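Forums Rules Search Log in
Shop Floor > Arms and Grippers > Data Collection

Is 100 demos per task really enough?

stoltum_mike
Our integrator says 100 teleoperated demos of a pick and place will train a policy good enough for the bakery line at Heywood. I've sat through enough vendor talks to doubt it. Has anyone done this with food and kept score?

Hefin Price
We kept score at Vinton. 105 demos, one basket, same table, same light. It looked great until we moved the basket a hand's width, and then 7 of 18 tries worked. The demos were fine. They were just all the same demo.
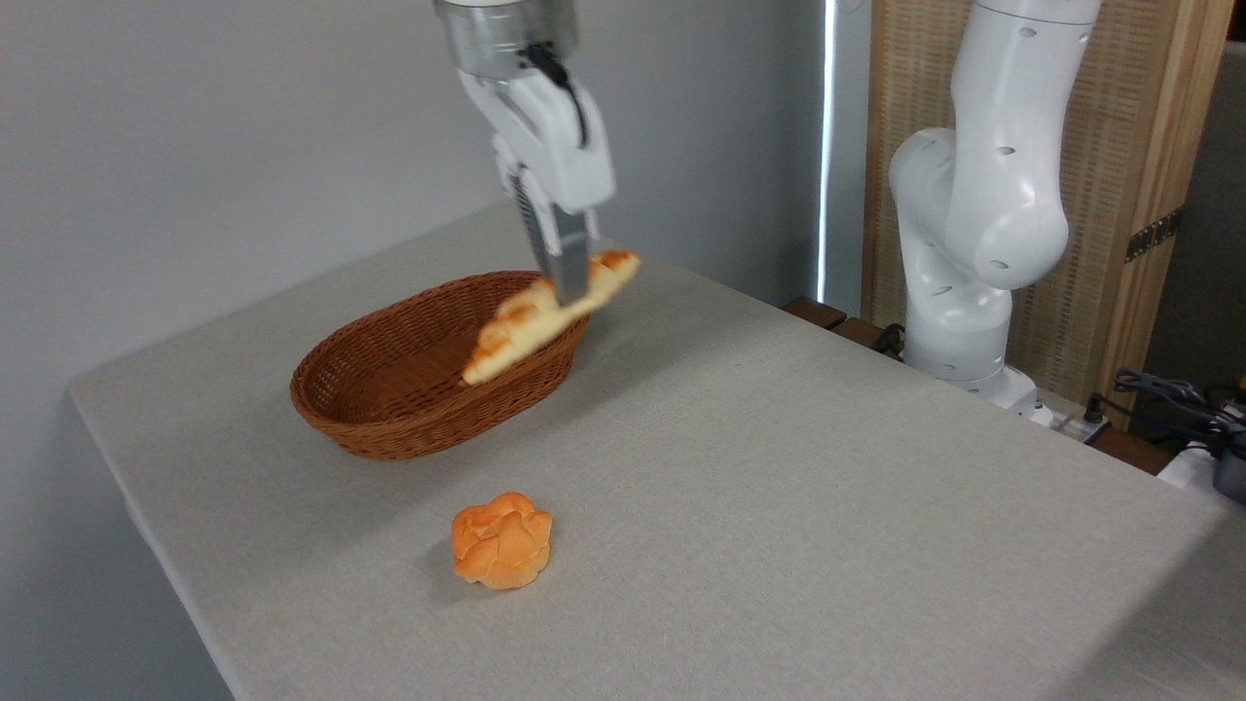

mareroworks
Variety is the bit I'd argue about. Hefin, you can move the basket all day and still teach the arm one thing if your operator always takes the same grip. With the croissant held by the middle and tilted like that, one end goes down into the basket first. Fine, but I'd want flat ones and end grips in there too, and the round orange roll going in first on half the runs.

Hefin Price
Disagree. Mix the grips too early and the policy dithers between them. We tried it in May and got worse numbers.

Meinir Phillips
Worse on how many tries? If it was 18 again I wouldn't hang a decision on it. And is any of this real bread? A hard prop won't squash or shed flakes on the finger pads, so I don't see what it tells Mike about a bakery.

stoltum_mike
That's my worry too. I'm asking them for a test on our own product before we sign for anything.

mareroworks
Ask for the failed takes as well. Ours were deleted every night before I put a stop to it.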